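Surfaces and Finishes, Unit 4: Loud Stone, Quiet Paper, and Small Things You Have to Find

Handout to accompany the afternoon session. Gerardo Dizon
Last updated: July
18 comments | 100 shares

Read this before class. I can tell who hasn't, and so can everyone sitting near them.

Last unit we dealt with paint, which covers a multitude of sins and then chips. Now we get to pattern, meaning anything on a surface that the eye insists on reading. Marble is the grand old case. People pay a great deal for veining and then spend years trying to locate their reading glasses on it. Pattern is what a surface does all day while you are trying to do something else on top of it.

Three terms you will need:

Ground: whatever is behind or under the thing you care about.
Figure: the thing you care about.
Busy: a word clients use after they have signed. 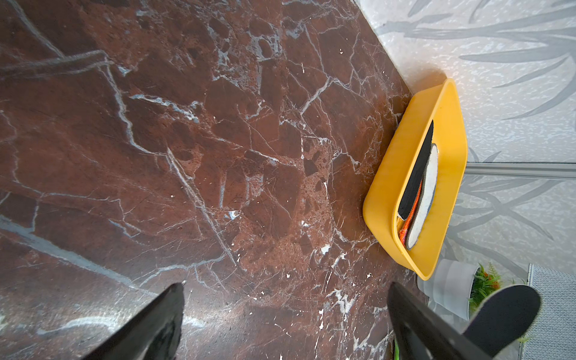 Clients like to start with color, and there is no point fighting them on it. Ask what color the counter should be and you will get an answer within seconds; ask what is going to sit on the counter and you will get a long look. Start with the second question anyway. Dark reddish-brown marble with white and bluish-gray veins is a demanding ground, and a bright yellow tray beats it without effort. The yellow is flat, it has one clean outline with rounded corners, and no part of the stone comes anywhere near it in hue. Swap in a tray of chestnut or rust and you would be patting the surface with your hand like someone looking for a light switch. Note also what the gloss does. Pale reflections on polished stone sit among the pale veins, and a tired eye will happily file both under "white stuff."

The rule I give at Ranell, where I do the occasional showroom talk, is that a ground can be loud in color or loud in line, and if it is loud in both then the figure has to be dull and solid. Gilang Chin, who teaches the other section, thinks the rule is too simple. It is. You are welcome to transfer.

Now sorting. The classic exercise is shoe insoles, because they come in pairs, they are all more or less the same shape, and they have no dignity to lose. Shape gives you very little help telling one pair from the next, so you lean on color and surface. A plain black insole on dark stone has only its outline to offer. Light gray felt lifts off the same stone nicely, but lay it on pale gray leaf paper and it retires from public life. Orange-yellow is safe on either. A red-and-white pattern is the interesting one: it brings its own loudness, and the question is whether the two loudnesses are of the same kind.
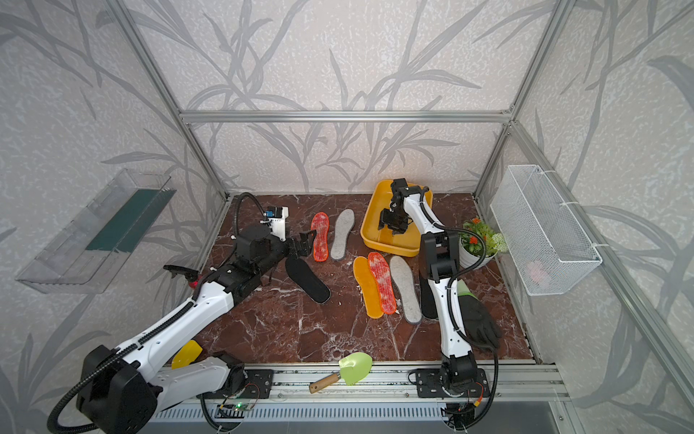 Whether they are depends on scale and on edge. Veins wander, fork and thin out. A printed pattern on an insole stops dead at the rim, and that stop is what you catch first. This is why a patterned object can survive on a patterned ground when common sense says it should vanish. Common sense has never had to match insoles before breakfast.

Wallpaper behaves differently from stone and deserves its own paragraph, which you may skip if you have lived with any. Gray leaves on a paler gray are quiet in color and fairly loud in line. Stand close and you see fronds. Stand back and you see weather. As a wall it flatters a dark table, as it gives the eye a light place to rest once it gives up on the stone. As a work surface I would think twice about it.

At the Iston house (slides from last time) the owner chose marble for the hall bench where the family sorted its shoes, 600 dollars over the allowance, and then bought a cloth to put over it. The cloth was plain. I include this without comment, having already made several.

For next time:

1. Find one patterned surface at home. Put four small objects on it, close your eyes, turn around, look again. Write down which one you found last.
2. Move the same objects to a plain surface and repeat.
3. Read the Khoo chapter on glare. It is about 18 pages and the first half is good.
4. Bring one insole. One only. Your partner will have brought one too, and we'll see how far the class gets at making pairs. The Mivutstead group did it with black ones and were still there at 4.

Hand in items 1 and 2 on paper. Plain paper, please.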